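Subject: Re: [desks] Clearing the black desk, order of work

Njål Öberg wrote:

> Can we agree what stays on the desk? The paper tray is 80 mm too wide for the shelf, and I don't want the toys back in the drawer.

The tray stays. Shelf depth is the limit, and I am not cutting the shelf. Proposed order:

1. Papers. Sort the stack in the black tray, orange flyer first as it sits on top. Anything from before September goes to recycling.
2. Small items. The leopard-print plush and the pink and lavender piece go in the blue bin, in front of the slotted racks. The stapler-like thing stays by the white box.
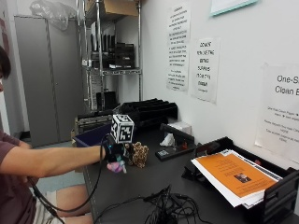
3. Cables. Untangle the black heap, coil each lead separately and label both ends. Use the 12 mm ties.

Philomena has the label tape.

Kathleen Corrigan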